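Progress report to the Hatik small grants panel
Refreshment corner, Nistalell community rooms
2022-09-12

Hello all, and thank you for being so patient with me over the summer. You last heard from me in May, when the corner was a pile of boxes and a very hopeful sketch by Kanako Yoshida. I'm happy to say it's now something people can get a drink from!

The biggest job was choosing what stands where. We'd planned one long counter along the wall, but it made the doorway so tight that Beatriz Patrício couldn't get past with the tea trolley, so that went back to Osuvberg (they refunded us in full, minus delivery). We settled on something small and black instead, with the drinks on top. It sits up close to the plain wall and leaves the floor free for the folding chairs.

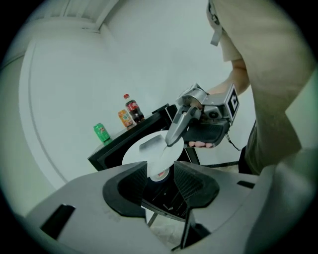

The other thing we argued over was plates. I wanted china, Kanako wanted paper, and after two afternoons of washing up I came round to her way of thinking. Round white paper ones, nothing fancy. They hold a slice of cake well enough, though Beatriz says you need two under anything with custard, and she's right. We got through 35 at the last open afternoon, which was more than I'd put in the budget, so I've moved a little money across from the cups line. I hope that's all right — the total hasn't changed.

Drinks have been easier. We keep a mixture of cans and bottles, and people help themselves and put what they like in the tin. The cola goes first, every time. I'd expected the orange to be popular with the younger ones and it just isn't, so I'm buying less of it. The lemon and lime sort does fine. Kanako's cousin in Chiba sent her a long message about vending machines, which I'll spare you, but we did talk about one and decided it was too much money and too much noise for the size of the room.
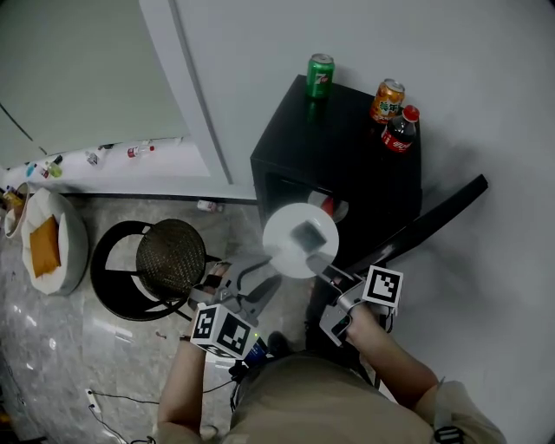

Drinks on top of the black cabinet, with a plate held out in front.

Money next. We've spent roughly 30 per cent of the second instalment, mostly on the furniture, the trolley wheels and plates. The receipts are in the envelope Beatriz is posting, apart from the one for the wheels, which I've managed to lose. I've asked the shop for a copy and will send it on.

What's left to do: a proper shelf for the cups, a bin with a lid, and a sign so people know the drinks are for everyone (some of our regulars still ask permission, bless them). Kanako would also like a cloth for the top, and I've told her to wait until the shelf is up and we can see how it all looks together.

One question for the panel. Could we use what we saved on the counter for a small fridge? I've not ordered anything and won't until I hear from you. If it's easier to talk it through, ring me at Nistalell any morning and I'll put the kettle on while we chat.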